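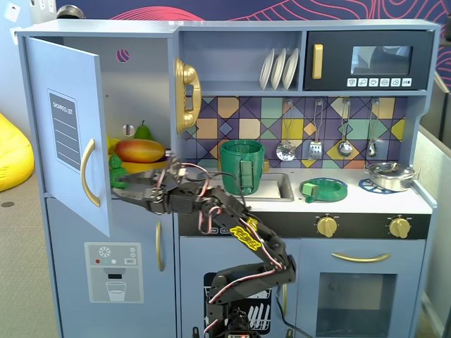 Do small desktop arms need a written risk assessment if they only handle toys and light objects?

In a workplace they do. The size of the arm changes what goes in the assessment and how long it is, but there should still be one, and the people who use the arm should have read it.

Macarena Espinoza
Original poster
We have small servo arms at Brostero and I've been asked to write the house rules for them. My first draft was copied from the rules for our big cell at Irden and it reads badly. It asks for fencing, interlocks and a permit to work. Our arms sit on desks and people reach past them to get at things. What do others have in theirs? I'd like to keep it to one page.

Merja Kinnunen
Member
Ours is one page. The main points:
Power switch within reach of the person running the arm, and not behind it.
Hands out of the work area when torque is on.
Long hair tied back, lanyards off.
Nobody leaves an arm powered and holding a pose.
Cables checked before the first run of the day.
Stop if any servo reads over 65 degrees.

Elsa Kokkonen
Member
I don't agree with "hands out when torque is on". When you're resetting objects between runs you would have to switch torque off each time, the arm drops, and then you have a falling arm instead of a still one. We park it in a rest position, pause the program and then reach in. People will ignore a rule that costs them a minute per run, and after that they start ignoring the others.

Merja Kinnunen
Member
A paused program is not a stop. We had one resume because someone leaned on the space bar. No harm done, but it moved while a hand was in there. If the rest position is properly supported the arm doesn't drop when torque goes off. Fix the rest position first.

Elsa Kokkonen
Member
Fair point about the space bar. We use a separate pedal, so it hasn't come up. I still think parked, paused and pedal released is enough for an arm this size.
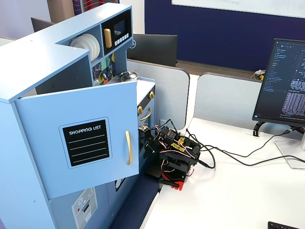
Veronika Szilágyi

I wrote the rules for our group at Juntunen, so a few things from that. We changed ours after around 2,000 runs, once we had a proper log to look at. Hardly anything in it was about people being hit. Most entries were cables catching on a joint, and mountings working loose on the desk edge. The first version of our rules said nothing on either.

So we now have a mounting check every 20 runs. Grip the base, try to rock it, tighten if it moves. Cables get a loop with enough slack for the full reach, tied at two points, and you move the arm through its whole range by hand with the power off before you start. Anything with a keyboard on the same desk has the keyboard moved or locked, which covers Merja's space bar.

The other one is fingers. Printed parts wear and people carry on using them until they snap.

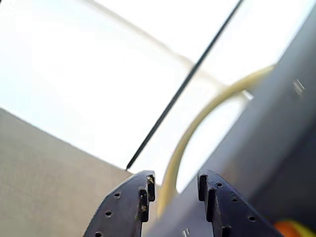 We replace them as a pair, never one at a time, and write the date on a strip of tape in the box with the spares. Look for cracks round the screw holes and at any sharp inside corner. Run a fingertip along the edge with the power off. If a piece comes away in use, the run is stopped and logged, even if the task could be finished without it.

On torque, I side with Merja for visitors and new starters. For trained people we allow Elsa's way. It's two lines on the sheet and it hasn't caused confusion.

Venla Lehtinen
Member
Two sets of rules for the same arm would not get past our safety people at Vedoder. They want one rule that holds for whoever is sitting there. We also cap joint speed at 60 per cent for everyone.

Veronika Szilágyi
Then go with the stricter one. The speed cap is a good idea, we only have it for new starters.

Macarena Espinoza
Original poster
Thanks all. I've thrown out the fencing section and put in mounting, cables, fingers and keyboard. Torque off before reaching in, one rule for everyone, but I'll sort out the rest position before it goes up on the wall. Venla, do you set the cap in the servo settings or in your own code?

Venla Lehtinen
Member
In the code, checked at start-up. It won't run if the value has been changed.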